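30 de octubre de 2021

¡Por fin terminé el radiorreloj! Llevo desde enero dándole vueltas (con parones larguísimos, lo reconozco) y esta mañana, con el café todavía a medias, he soldado el último cable y ha sonado. Una emisora de boleros, para más señas. Me he puesto a bailar en zapatillas.

Para quien llegue nuevo al blog: el aparato es un Rovis de sobremesa que compré en el mercadillo de Flalldale por 2 monedas y un apretón de manos. Venía mudo, con el dial atascado y un olor a desván que tardó semanas en irse. Lo bonito de estos trastos es que se dejan abrir. Cuatro tornillos, una tapa y ya estás dentro, sin pegamentos ni pestañas que se parten con mirarlas.

Lo primero fue limpiar. Brocha seca, luego alcohol isopropílico con bastoncillos, y mucha paciencia con el potenciómetro del volumen, que crujía como una galleta. Después cambié los condensadores electrolíticos, que con tantos años encima suelen ser los primeros en rendirse. Había uno de 50 voltios hinchado como un globo y me hizo hasta ilusión verlo, porque un culpable tan evidente no aparece todos los días.

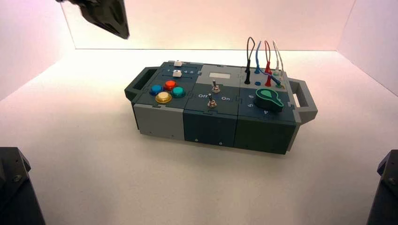
*Caja modular sobre tablero blanco.*

El interruptor fue otra historia. El original estaba partido por dentro y me negaba a poner uno moderno de plástico brillante. Quería una palanca, de las que hacen *clac* y se notan en el dedo. Encontré una en el catálogo de Skadlow, la encargué un martes y me pasé la espera encendiendo y apagando todas las lámparas de casa, comparando clics. ¿Soy la única persona que tiene interruptores favoritos? El de mi pasillo es malísimo, blando, sin carácter. El del horno, en cambio, es una maravilla.

Con el dial sufrí más. El cordón que mueve la aguja da una vuelta rarísima por tres poleas, y el esquema que seguí (de un modelo Kuzmenko parecido, pero no igual) lo dibuja al revés. Lo monté dos veces mal. A la tercera usé hilo de pescar trenzado, lo tensé con un muelle de bolígrafo y ahora la aguja corre suave de punta a punta, de los 690 kHz a los 800 y hasta el final de la escala. ¡Qué gusto da!
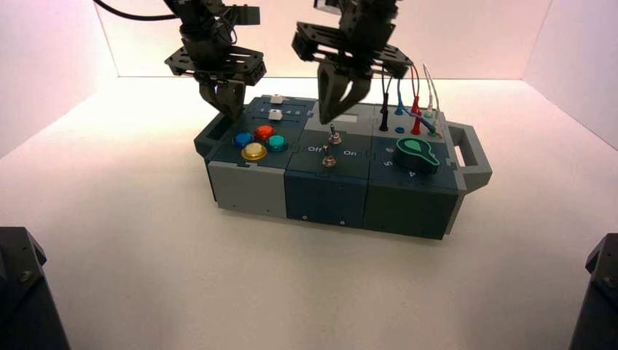
*Dos pinzas cerca de la caja, una de ellas junto al interruptor de palanca.*

Me han quedado cosas pendientes. La bombillita del dial sigue fundida y la alarma suena cuando le da la gana, normalmente a las cuatro de la madrugada. También quiero darle cera a la madera, aunque el arañazo de la esquina se queda: le sienta bien.

Si tenéis un aparato viejo en un armario, abridlo este fin de semana. Desenchufado, por favor, y con respeto por los condensadores grandes, que guardan carga más tiempo del que parece. Haced fotos antes de soltar nada, sobre todo del cordón del dial, y contadme en los comentarios qué os habéis encontrado dentro. En el mío había una horquilla y un billete de autobús, y los he vuelto a dejar donde estaban.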